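Chapter 12
Queues, Carts and Counters: How Shops Decide How Long You Wait

Learning goals
After working through this chapter you should be able to
explain the difference between arrival rate and service rate;
describe why one long line usually beats several short ones;
use Little's Law to estimate a wait;
stand in a grocery line without muttering.
(The last goal is not assessed.)

Opening case: The Saturday problem at Tranness

Tranness is a hardware and housewares store in a town that has one of each kind of store and two of none. In November its manager, Iara Valdebenito, received 46 written complaints. Three were about the parking lot. One was about a wreath. The rest were about the line.

She did what managers do and opened another register. The complaints kept coming. She opened a second, which took her last trained cashier away from the paint desk, and now she had complaints about paint.

The trouble was that the customers were right and so was she. By her own records the registers stood idle for a good part of every afternoon. There was plenty of cashier to go around when you averaged it over the day, and customers are stubborn about not arriving as an average. They came in a clump after lunch, with light bulbs, and they all wanted to leave at once.

Most people meet this branch of operations for the first time with a cart in front of them and a view of somebody else's coupons. The mathematics was worked out a good century ago for telephone exchanges, where the callers could at least sit down. It applies equally well to supermarkets, emergency rooms, toll booths, printers and the one working elevator in a university building.

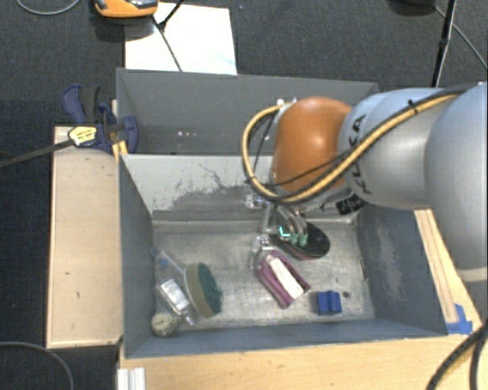

Reading time for this section: 12 minutes

Let us start with vocabulary, which in this field is mercifully plain. The people or things that want something are called customers, even if they are cars or print jobs. Whatever gives it to them is called a server. The average number of customers turning up per hour is the arrival rate. The average number a busy server can finish per hour is the service rate. Divide the first by the second and you have utilization, a number managers like to see close to one and customers would like to see somewhere else.

Suppose a single register can handle 30 customers an hour. If exactly one customer arrived every two minutes, and each took exactly two minutes, no line would ever form and this chapter would be a page long. Now let one of them pay by check. The next customer waits, and so does the one after that, and because the register has no slack, the delay is handed down the line like a family heirloom until closing time.

Slack is what absorbs the check writer. It also looks, on a spreadsheet, exactly like a cashier doing nothing, and there lies most of the history of retail staffing.

Valdebenito's second attempt was cheaper. She took down the signs over the separate registers and ran one rope to all of them. The new line looked dreadful. It reached past garden hoses and into seasonal, and several customers told her so. But it moved, and no one could be stuck behind the wrong person while the next line over sailed through. The average wait changed less than the mood did, a result we will look at closely in the section on fairness.

Her competitor, Zerkden, tried the opposite and added an express lane for small baskets. Whether that helps depends on whose wait you are measuring, and you will be asked to take a side in the exercises.

Before you read on
Think of the last line you stood in. Write down how long you believe you waited, then cut the number by a third. Keep both figures, as we will need them when we get to perceived time.

Key terms in this chapter
arrival rate, balking, jockeying, Little's Law, pooled queue, reneging, service rate, utilization

12.1 What a line is made of

Every queue has three parts: a way in, a place to wait, and a way out. Shops spend a great deal of money on the first, put candy in the second, and leave the third to a mat that sometimes opens the door.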